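Moving the blog off the old Madeson server took longer than the export suggested. The database held 3773 comments, and the dump wrote every apostrophe in the wrong encoding.
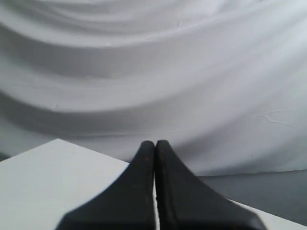

Bickerstaff, 24 Nov 2019

The fix was to dump the tables as latin1, edit the header to utf8mb4, and import again. Two tables failed on index length. Shortening the key on the slug column cleared both. Redirects went in last, four rules in all, and feed readers should pick up the new address by December.
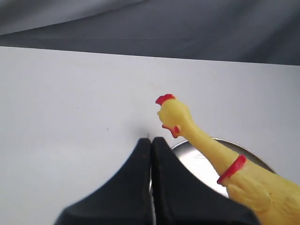
Joanne Dawber writes that her own import stopped at the same index, and that changing the row format to dynamic let her keep the full key. I have not tried it on this version yet.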